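Essuie-tout et carton gras : quelle poubelle ?

Vie pratique > Tri et déchets
Vue 748 fois

drostia24
Bonjour à tous. Depuis que la commune nous a livré le bac à biodéchets, c'est la guerre froide à la maison. Mon conjoint met les essuie-tout dans le compost, je les ressors, il les remet. Le guide du tri fait 54 pages et consacre un paragraphe aux essuie-tout, pour dire de « se référer aux consignes locales ». Les consignes locales renvoient au guide. Quelqu'un a-t-il une réponse avant le passage du camion, mardi ? Même chose pour les cartons de pizza, tant qu'on y est.

kelden_bis
Poubelle. Voilà.

jurkberg
Je complète la réponse précédente, qui a le mérite de tenir sur un post-it.

Tout dépend de ce que vous avez essuyé. De l'eau, du jus de carotte, de l'huile d'olive : compost, ou bac à biodéchets si votre collecte les accepte (la mienne oui, celle du village d'à côté non, allez savoir). Du produit à vitres, de la javel ou de la peinture : ordures ménagères, sans discuter. Le recyclage papier, jamais, les fibres sont trop courtes pour resservir. C'est l'erreur classique, je l'ai commise pendant des années avec une parfaite bonne conscience. 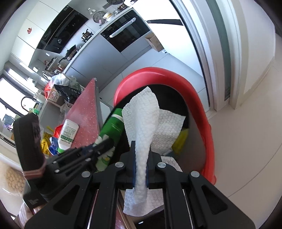 Lecture : 2 min

Chez nous, tout ce qui a touché un produit ménager finit à la poubelle ordinaire. Pour le compost, déchirez les feuilles avant, sinon vous les retrouverez au printemps en galette, intactes et légèrement accusatrices. Et n'en mettez pas des kilos.

Le carton de pizza, lui, se coupe en deux. Le couvercle propre va au recyclage, le fond imbibé de fromage au compost, en morceaux. Votre conjoint a donc raison une fois sur deux, à vous de choisir laquelle.

drostia24
Merci ! Je lui ai lu le passage sur la javel à voix haute. Il prétend que c'est celui sur l'huile d'olive qui compte.

phillips121
Perso je suis passé aux torchons, plus de problème de tri. Par contre il faut les laver.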